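Fleecejacke Gramitz, Weinrot

Ich gebe zu, ich bin bei Fleece voreingenommen. Meine erste Jacke habe ich mit 12 bekommen, die hat nach dem ersten Winter ausgesehen wie ein alter Waschlappen, und trotzdem wollte ich sie nicht hergeben. Als ich dann mit Torben Tiedemann den kleinen Laden aufgemacht habe, stand die Gramitz ziemlich schnell auf meiner Wunschliste: eine Jacke, die man morgens überzieht und abends vergisst auszuziehen.

Genäht wird sie bei Oltmanns, und zwar aus einem mittelschweren Fleece, das innen angeraut ist und außen eher ruhig bleibt. Kein Glanz, kein Geknister beim Gehen (ich kann das nicht leiden!). Die Nähte laufen in einem Bogen, damit unter dem Rucksack nichts drückt. Zwei Taschen mit Reißverschluss, dazu eine kleine innen für Schlüssel oder Hundekekse. Der Kragen geht bis ans Kinn und kratzt nicht, auch nicht bei Dreitagebart, sagt Torben.
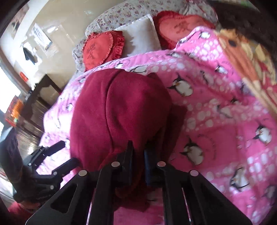 Weinrotes Fleece, matt und leicht flauschig, mit langer geschwungener Naht.

Zur Größe: Die Gramitz fällt normal aus, an den Ärmeln eher lang. Ich trage sonst eine 46 bei Herrenjacken und habe unter meiner noch Platz für einen Wollpulli. Wer es enger mag, nimmt eine Nummer kleiner. Rosemarie Mühlbauer aus unserer Änderungsschneiderei kürzt euch die Ärmel gern, das kostet 10 Euro und dauert ein paar Tage - im Dezember bitte mehr Zeit einplanen, da stapelt sich bei ihr alles.

Waschen bei 30 Grad, auf links, Reißverschlüsse zu, ohne Weichspüler. Den Trockner lasst bitte weg. Meine hängt nach dem Schleudern einfach über der Stuhllehne und ist am nächsten Morgen wieder dran. Kleine Knötchen an den Bündchen kommen mit der Zeit, die gehen mit einem Fusselrasierer gut ab.

Die Farben: Weinrot, Moosgrün und Schiefer. Schiefer ist gerade nur noch in den kleinen Größen da, Nachschub ist bestellt. Wer etwas Dickeres sucht, schaut sich die Irkstead an, die ist gefüttert und hat eine Kapuze. Für drunter passt die dünne Skorncombe, die habe ich selbst den ganzen Herbst mit der Gramitz zusammen getragen.

Größen: XS bis XXL
Material: 100 % Polyester
Pflege: 30 Grad, nicht bügeln
Garantie auf Reißverschlüsse: 2 Jahre
Umtausch im Laden oder per Post, bitte ungetragen und mit Etikett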